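February
By Booker Whitfield

I got to the Sorelier building just after 8 in the morning, and Ms. Varkach already had the coffee going and an opinion about my parking. She runs a small lending circle for Black business owners out of two rooms on the second floor, and she had agreed to give me an hour. I stayed for most of three (she talks, I talk, you know how it goes).

The circle started with 2 members, a barber and a woman who sold hot plates out of her cousin's kitchen. Now there are 60. Everybody puts in 100 dollars a month, and when your turn comes up you get the pot. "My grandmother did this with a coffee can," she told me. "I just added a spreadsheet and a lawyer."

I asked what people get wrong when they come to her. She laughed before I'd even finished! "They want to talk about the logo. Baby, show me your rent." She likes to see a year of receipts, and she doesn't care if they come in a shoebox. One member brought her 171 of them in a bread bag, and he's now got his own shop over on Brustent Street.

We got onto banks, naturally. Ms. Varkach spent years behind a teller window at Baumgartner Savings and still gets worked up about it. "I watched good people get told no by a man who never looked up," she said. "So I look up. Even when it's a no, I look up."

And she does say no -- nearly half the time, by her own guess. Then she tells you what to fix and when to come back.

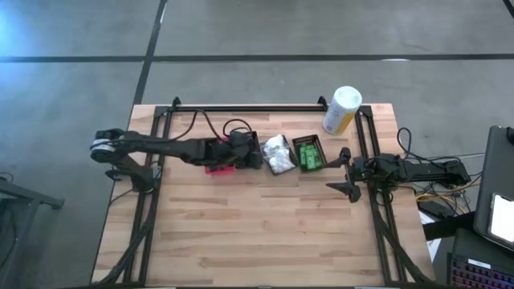
Before I left I asked what she'd tell somebody starting out this year, and she took her time with it. "Buy less than you think you need," she said finally. Her first members worked off folding tables and borrowed desks, and she still gets calls from people who want the big showroom first. Give her a plain butcher-block table with a row of small bins on it and she'll tell you that's plenty of furniture for a first year. "Then come see me about the second year," she said, and went to answer her phone.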